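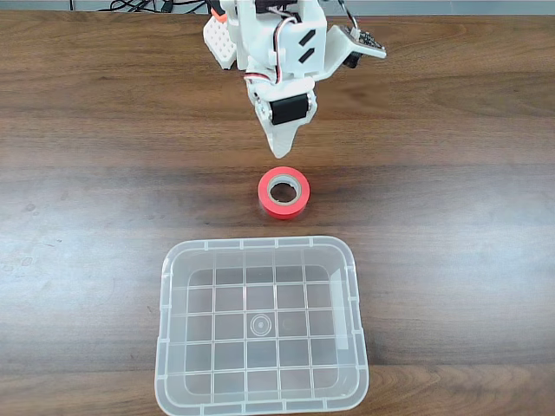 Figure 4.1 A roll of red tape and an open bin of clear plastic on a wooden table.

Chapter 4
Choosing the Carton and the Closing Tape

In the previous chapter we have learned how the weight of paperboard is measured. Now we turn to the carton itself, and to the tape which closes it. Many small sellers choose the carton first by price and only later by strength, and their parcels arrive with crushed corners.

The cases in this chapter come from Batel, a stationery wholesaler in the town of Pudunau. The firm ships 496 parcels in a usual week, and almost 180 of them hold glass or ceramic goods. For the heavy orders it buys double-wall cartons from Oksanen. For greeting cards and other light paper goods it uses the single-wall Valik mailer, 446 mm long, in grey or natural colour.

4.1 Fluting and direction

The wavy layer inside the board is called the fluting. When the flutes stand upright, the wall of the carton can carry a load from above. When they lie sideways, the same board folds easily under the same load. You should therefore check the direction of the flutes before you cut any carton down to a smaller size.

4.2 How much tape

Tape must pass over the full centre seam and continue at least 80 mm down each end. Paper tape with water-activated glue grips the fibres of the board, while plastic tape stays mostly on the surface. Dust on the board weakens both kinds. Wipe the seam with a dry cloth, lay the tape in one movement, and press it from the middle to the ends.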